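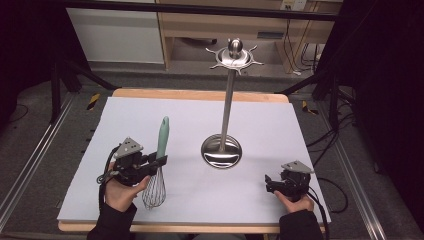 Karkel Playhouse brings back its winter repertory, with conditions

19/02/2020

The Karkel Playhouse has announced that it will return to repertory next season, with one company of 14 actors playing three shows in rotation from December. The plays are a new translation of a French farce, a family drama set in a shipyard, and The Ladden Road, which had its first outing at the Playhouse as a staged reading. The season runs for nine weeks.

That is the announcement. The press release calls it "a homecoming for the ensemble," and longtime subscribers may remember that the last homecoming for the ensemble was dropped after a single winter. The reason given then was cost. I asked what had changed on the cost side and was told that the theater is "thinking differently about resources." I asked what that meant and was sent the press release again.

Some of it can be worked out from the schedule. The two studio productions that usually open the new year are missing. So is the spring musical, which has paid for a good many serious plays over the years, whatever people think of it. What we are getting is three shows in place of six, sold as an expansion. The actors do get longer contracts, and that matters in a town where most of them are packing up again after a month. I'd like to see the contracts before I cheer, though. The company hasn't been named yet, and auditions for local performers are listed only as "to follow."

Then there is the changeover. Real repertory means striking one set and putting up another, sometimes between a matinee and an evening show, and the Playhouse has a small dock and one freight door. The answer is a shared set for all three plays, built by Tirkimov Scenic. A shared set can be a lovely thing. It can also be a gray platform with some stairs on it, and a farce needs doors. Five or six of them, ideally, and they have to slam. No drawings have been released.

The Ladden Road is the one I'm looking forward to, with reservations. The reading ran close to three hours and the second act wandered off to a funeral it never quite came back from. I hear that it has been cut. It also had the best kitchen argument I've heard on a local stage in years, two sisters going at each other over a house neither of them wants, and if that survives the trimming I'll be happy to sit through the funeral again.

Tickets are where I'd urge some care. The three-play pass costs $156. Single seats start at $36, so three of the cheapest come to well under the price of the pass. The box office says that the pass covers "premium locations," but the seating chart on the website doesn't mark which locations are premium, and the Theodorakopoulos Balcony seems to be included. Anyone who has sat up there behind the rail will have a view on that, or half of one. Pass holders can swap dates without a fee - useful if your winters go the way mine do - but only within the same week, and not for closing weekend.

Passes go on sale to current subscribers first and to everyone else later in the spring. There is no discount for buying early that I could find, and the theater has not sold out a winter show in a long while. I would wait for the cast list and a look at the set. If both are good, I'll say so here, and there should still be plenty of seats.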